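4.2 Storage pieces that are also on display

The second part of the study asked how households treat objects that hold things and are also meant to be looked at: lidded boxes, trays, shallow bowls, wall shelves. We visited 21 homes in Brimine and Hukon during September and asked one adult in each to walk us through the main room. Talks were held in the home and followed the list of topics given in Section 3.

Most people told us they had bought such pieces for their looks first. Use came later, and often by accident. A bowl placed near the front door filled up with keys within a few weeks, and from then on it was spoken of as the key bowl. Ostapchuk found the same drift in an earlier set of talks with shop customers, although his group was older and lived in larger homes (Hnat Ostapchuk, working paper, Pylypenko Institute).

Trays were the most mixed case. Some stayed in one spot for years under a plant or a lamp. Others moved between kitchen, table and balcony and were hardly thought of as decor at all. Color mattered here. People who owned a tray in a strong color tended to leave it out, while plain ones were put away after use.

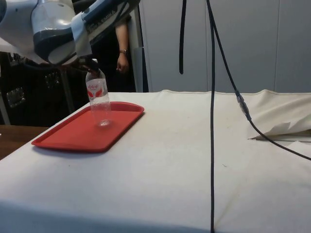
Figure 2. Clear plastic bottle with a white label, held upright at the cap over a red plastic tray.

We also asked what made a piece worth keeping. Price came up less than we expected. Ten of the people we spoke to named a gift or an inherited item as the one they would keep if they had to clear the room, and several of these items held nothing. One woman in Hukon had a glass dish that she described as too good for fruit – she dusted it weekly and had never put anything in it.

Room size had a clear effect. In the smaller apartments, an object that could not hold anything was usually small enough to fit on a windowsill. In the larger ones, empty pieces stood on the floor or had a shelf to themselves. The Isar district, with its older housing, is treated separately in Section 4.3.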